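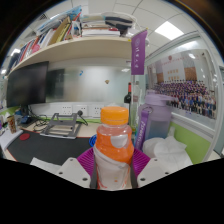

Figure 4. Hand-held gripper closed on a capped bottle at a desk, seen from the tool camera.

4 Recording grasp demonstrations with the hand-held gripper

This section covers the recording of grasp-and-place demonstrations away from the laboratory bench. It assumes that the tool camera has been calibrated (section 2) and that the Harawira recorder is installed on the host computer. The same procedure was used to collect the desk set described in 4.5.

4.1 Preparing the desk

1. Choose a desk in ordinary use. Do not tidy it. Cables, paper, cups and other bottles should stay where their owner left them.

2. Obtain permission from the owner of the desk. Turn screens off or lock them, and turn over any papers that carry personal details.

3. Check that fixed features remain in view while the tool is held at working height. Shelf edges, ceiling light panels, partition fittings and power outlets are all suitable. In Figure 4 the shelf and the strip of outlets behind the desk both serve this purpose.

4. Leave ceiling lights as they are. Do not change the lighting between the mapping pass and the last demonstration.

Note: Frosted glass partitions can show reflections that move with the operator. Tracking tolerates these if at least one other wall or shelf is visible for most of the recording.

4.2 Mapping pass

1. Open the fingers fully and start a new session in Harawira.

2. Move the tool slowly over the whole desk, beginning and ending at the same point. Keep the camera level for the first half of the pass, then tilt it towards the desktop.

3. Stop the recording and select Build map. Wait for the session status to change to Ready.

4. If the status reads Open loop, repeat the pass. Do not record demonstrations against an open map, as the tool path will drift and the positions cannot be repaired later.

4.3 Recording a demonstration

1. Press the record button with the tool held still and the fingers open. Hold for 2 seconds.

2. Approach the bottle from the side at an even speed. Keep both white finger plates in view.

3. Close the fingers on the body of the bottle. Avoid the cap. A grip on the cap is a different task and must be filed under its own label.

4. Lift, move the bottle to the target position and set it down upright.

5. Open the fingers, withdraw, and hold still again before stopping the recording.

6. Score the demonstration at once as Clean, Slip or Discard. Slip recordings are kept for the training of the recovery policy.

Caution: Check that caps are screwed down before every recording. Keep open cups outside the working area. A spill can damage the finger hinges and anything plugged in on the desk.

Caution: Do not lift glass bottles with this tool. Glass bottles may remain on the desk as background, provided the path of the tool does not pass between them.

4.4 Clear bottles

Clear plastic gives the camera less to work with than a printed surface, and the visible level of the liquid shifts as the bottle tilts. Two settings should be changed before recording:

Exposure: Fixed. Set it with the bottle in the fingers and facing the brightest light in the room.

Width source: Finger markers. Do not use the Contour setting, which follows the outline of the object and loses it where the plastic is see-through.

Where the bottle has a label, vary the side that faces the camera from one demonstration to the next.

4.5 Result from the desk set

The Jonholm policy was trained on 1000 demonstrations, of which 413 were recorded on untidied desks and the remainder on a cleared bench. A second policy was trained on the same number of demonstrations, all from the bench. Both were tested on desks that neither had seen.

The bench-only policy reached reliably for bottles standing alone but often stopped short when another bottle stood behind the target. The mixed policy did this less often. Its remaining failures were mostly late finger closures on clear bottles, and these were reduced – though not removed – by the fixed exposure setting in 4.4.

The test was limited to capped bottles on flat desktops. Results for cups and soft packaging are reported separately in the Tastine notes.

4.6 Ending a session

1. Select Close session. The map and all scored recordings are written to the session folder.

2. Copy the folder to the Grollberg store before erasing the card.

3. Return every object to its original place on the desk.

4. Wipe the finger plates with a dry cloth and inspect the screws. Tighten any that have worked loose, then repeat the finger width check in section 2.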